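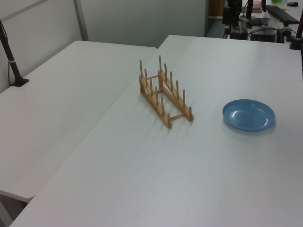 A wooden dish rack and a light blue plate on a white table.

Gallville Meal Center Will Not Join Regional Giving Drive, Asks Where the Money Goes

GALLVILLE, August. The Shearer Street Meal Center said today that it will sit out this year's Rovance Giving Drive, and that it wants to see plain numbers from the organizers before it lends its name to another one.

The center serves 200 suppers a night from the old Zondell hall. Last year it took part in the drive for the first time. Its staff put up the posters, spoke at the kickoff breakfast and handed out nearly 300 pledge cards. The organizers later announced that the drive had been a record success. The center's share came to 28 cases of canned soup and a framed certificate.

"We were glad to have the soup," said Corentin Langlois, director of the center. "But I keep reading that the drive changed lives in Gallville, and I would like somebody to tell me which ones. I've asked three times. I got a brochure."

Langlois said the center has no reason to think anyone did anything wrong. Its complaint is that the annual report lists "community impact" as a single figure and doesn't say how much went to food, how much to shelter and how much to the drive's own advertising. A request for that breakdown, sent in the spring, was answered with a form letter thanking the center for its passion.

The center is also doubtful about the drive's new phone app, which gives donors points for each gift and ranks them against their neighbors. Partner groups were asked to promote it at their front desks.

"The people at our front desk are there to find out if someone has a place to sleep," Langlois said. "Maybe the app will bring in money. I haven't seen anything that says it will, and I'm not going to put a sign about it next to the supper line."

Supper hours won't change. Doors open at 5 p.m., and nobody is asked for identification or an explanation. The center will keep taking gifts directly and will post its spending on the wall by the entrance each month, as it has for the past 7 years. Last month's sheet includes a repair to the walk-in cooler that cost more than planned, and a note saying so.

Langlois said he would look at the drive again next year if the report gets longer and the breakfast gets shorter.

Donations of rice, dried beans, cooking oil and new socks may be dropped off at the side door on weekday mornings. The center can't use clothing by the bag at this time.

About the Shearer Street Meal Center: The center provides evening meals and shelter referrals to adults and families in Gallville. It has a paid staff of three.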